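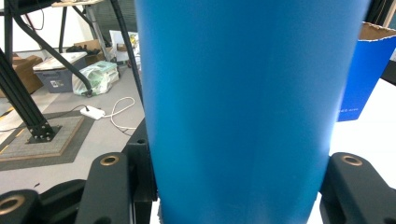 Why Did the Robot Squash the Cup?

You may have seen adverts saying that robots will soon do all our washing up. Before you throw away your tea towel, read about a cup in Stirkville.

A company called Nistier had a robot arm that moved plastic cups from a table to a shelf. The company said it was "as gentle as a human hand". That is a big claim. Your hand can hold an egg, a wet bar of soap and a wriggling hamster, and you don't even have to think about it.

The arm moved 1,153 cups without any trouble. Then it picked up the next one and kept squeezing. The cup cracked, and a piece flew across the room. Luckily, everyone was standing behind the yellow line.

What went wrong?

A robot doesn't know what a cup is. It has two fingers, a motor to close them, and a sensor that tells it how hard it is pressing. When the sensor says "enough", the motor stops.

On this robot, the wire to the sensor had worked loose. The sensor sent back the number 0, over and over. To the robot, 0 meant "I'm not touching anything yet", so it carried on closing.

Was it the robot's fault?

Some people said the robot "went mad". It didn't. It followed its instructions, and its instructions were poor. Somebody should have told it to stop if the number stayed at 0 for too long.

The company mended the wire and added that rule in January. Now it says the problem is fixed for good. Perhaps it is. But it tested the new rule on only 8 cups, and all of them were the same kind. Would you be convinced?

Try it yourself

Put on thick gloves, close your eyes and pick up an empty paper cup. How do you know when to stop squeezing?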